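Moving the Pantry Shelf by Shelf

26 March 2025

Filed under: house, moving

We have been in the new place on Tolley Road for two weeks and the kitchen is finally in order, so I am writing down how the move went while I still remember it. The last time we moved I wrote nothing down and made most of the same mistakes again.

The old apartment had one deep pantry closet with a light inside. The new kitchen has no pantry. It has a row of upper cabinets, a corner cabinet with a shelf that swings out, and a tall narrow one beside the refrigerator that the last owners used for brooms. The broom cabinet is now the pantry. I took out the hooks, filled the holes, painted the inside and put in adjustable shelves. The shelves had to be cut down at the hardware store on Plostell Street, and I measured wrong the first time, so I paid for that twice.

Food was the easy part to pack. I went through everything in the month before and we ate what we could. There was a lot of lentil soup. Anything open and old went out. I found 21 jars of spices, and several of them were duplicates from before we were married. There were also cans of pumpkin that I have no memory of buying. The sealed food we did not want went to the food shelf at the church, and the rest fit in a few small boxes. Small boxes are the right choice for cans. I used a big one for the first load and could not lift it off the floor.

Glass took much longer. We have my grandmother's dishes, which we use on holidays, and a set of drinking glasses that are thin at the rim. We also have canning jars, more than I would like to admit. The jars went back into the cardboard flats they came in, with a folded dish towel over the top of each flat. I did not wrap them one at a time and none of them broke.

The dishes I did wrap. Plates go on edge, like records. I had read that before and did not believe it, but I did it this time and it worked. Each plate got two sheets of newsprint, then they went in snug against each other with crumpled paper on the bottom and in the corners. Bowls nested in sets, with paper between. For the gravy boat, the teapot and the cake stand I used bubble wrap with the bubbles facing in, and tape only on the outside layer. Tape stuck to itself is easy to cut. Tape on a glazed handle is a nuisance.

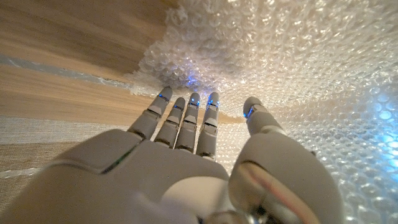 Home and Kitchen Desk, The Juster Street Notebook

Paper is cheaper than bubble wrap and I would buy more of it next time. The roll of newsprint lasted through the kitchen and part of the bathroom. The bubble wrap ran out on the first evening, and I went to towels and sweaters after that. Sweaters are fine for lamps and picture frames. I would not use them for anything with a sharp corner, as I now have a pull in the front of my gray cardigan.

I labeled the boxes on the side and on the top. The label said the room, then the cabinet it came out of, then one or two things inside. "Kitchen, left of stove, oil and vinegar" is a useful label. "Kitchen misc" is not, and we had four of those. The can opener was in the last one I opened.

We hired Kettunen Moving for the truck and the heavy furniture. They came at eight in the morning and were finished by early afternoon, including the piano. I had told them 16 stairs on the phone and that was correct, but I had forgotten to mention the turn at the landing. They took the legs off the kitchen table to get around it and put them back on at the other end. The table has a slight wobble now. It may have had it before.

Losses: the lid of the sugar bowl, and one drinking glass. The lid broke when I was unpacking. I set it on the counter still in its paper, forgot it was in there, and picked up the paper to flatten it. Now I unwrap things over a folded blanket and I feel each ball of paper before it goes in the bag.

For putting things away, I left the cabinets empty for two days and cooked out of the boxes. That told me where I reached for things. The mugs ended up above the coffee maker, and the pots went in the drawer I had planned to use for baking pans. The baking pans are standing up in the corner cabinet with a tension rod to hold them apart. I do not love the swinging shelf. Small things fall off the back and then you are on your knees with a flashlight.

Shelf liner is still to do. I bought the kind that does not stick, and it slides a little under the heavier plates, so I may go back and get the other kind for that cabinet. The broom cabinet needs a light too. I have a battery one in a drawer somewhere, and the brooms are in the garage until I put up a rail in April.

The flattened boxes are stacked in the side yard, under a tarp. If you live near us and are moving this spring, leave a comment and you can have them. The big ones are in good shape. A few of the small ones have had their handles torn, but they hold fine from the bottom.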